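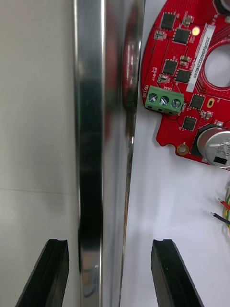

Bench Assembler, Coil and Control Boards (Full Time)

Noduvham
Department: Assembly
Reports to: Jeanie Baxter, Assembly Lead
Pay: $615 a week to start
Schedule: Monday through Friday, 7:00 a.m. to 3:30 p.m.

Noduvham is hiring one bench assembler for its board room. We build and repair small control units for workshop equipment. The round red boards with the copper rings around the center hole go into our Rennie units, and the green three-position screw terminal is where the customer's wires go in. Most of your first few months will be spent on that board.

We shipped 1,791 Rennie units last year. Repairs come in on top of that, and the repair shelf is a good part of why this job is open. The other part is that one of our assemblers is moving over to incoming inspection in February and we need her seat filled before then.

What you will do

Fit and solder terminal blocks, headers and other through-hole parts to boards that arrive with the small parts already placed.

Cut, strip and crimp wire leads to length from a build sheet. Land them in the screw terminals and tighten to the torque on the sheet.

Check your own work under a magnifier before it goes to test. You will initial each traveler.

Mount finished boards in their housings. On the Rennie the center hole has to sit clear of the post all the way around, and the leads have to leave the housing without a sharp bend.

Take apart returned units, write down what you find, and replace damaged terminals and leads. Some of these come back with stripped screws or with wire broken off inside the block. You will get used to drilling those out.

Keep your bench stocked and clean. Wire clippings go in the bin at the end of every batch, before the next tray is opened.

Help with packing on Thursday afternoons, when the weekly freight goes out. Everybody in assembly does this, including the lead.

What we are looking for

You can solder. We don't need a certificate, but we will ask you to do a short bench test (see below). If you learned on guitar pedals, model trains or car audio, that counts.

You can read a wiring drawing, or you have worked from other kinds of drawings and are willing to learn ours.

You can see fine detail up close, with or without glasses, and tell wire colors apart. If color is a problem for you, tell us - some of our build sheets also use numbers and we can talk about what would work.

You are comfortable sitting or standing at a bench for most of a shift. The benches are fixed height but the stools adjust. You will sometimes lift cartons of up to 30 pounds.

You write clearly enough that the next person can follow your repair notes.

Experience with crimp tooling or with rework on multilayer boards is useful. It isn't required.

Training

Your first two weeks are with Jeanie at the training bench. You will start on scrap boards, then build terminals and leads only, then whole units. We don't put new people on a count during that time. After training, a full bench usually finishes 530 boards in a month, shared between two people, and that number already allows for rework.

Once you are steady on the Rennie you will be trained on the Skiler, which is a smaller run (over 300 units last year) with more wiring and tighter spacing. Pay goes up when you are signed off on both.

Hours, pay and benefits

The workday includes a half-hour unpaid lunch and two paid 15-minute breaks. Overtime is offered a few times a year, usually before a large order, and you may turn it down.

Health coverage begins after 60 days. There are ten paid vacation days in the first year and seven paid holidays. We supply the iron, hand tools, safety glasses and wrist strap. If you prefer your own side cutters you can bring them, but please mark them.

Parking is free and behind the building. The Pultedach bus stops at the corner, and the first bus in the morning gets here at 6:40.

How to apply

Send a resume or a one-page letter to Shona MacAulay in the front office. A letter is fine if you have never put a resume together. Tell us what you have built or repaired and what tools you used. Photos of your solder work are welcome, front and back of the board. Please don't send the boards themselves.

You can also pick up a paper application at the front desk between 9:00 a.m. and 4:00 p.m.

If we would like to meet you, Shona will call to set up a visit. Plan on an hour and a half. You will talk with Shona and Jeanie, walk through the board room, and do the bench test: fit one screw terminal, solder it, and land three leads in it from a drawing. There is no time limit on the test. You are paid for the visit whether or not we offer you the job.

Wear closed-toe shoes and tie back long hair. We will have safety glasses for you at the door.

Applications stay open until the position is filled. Everyone who comes in for a bench test will get a call with an answer, normally within a week.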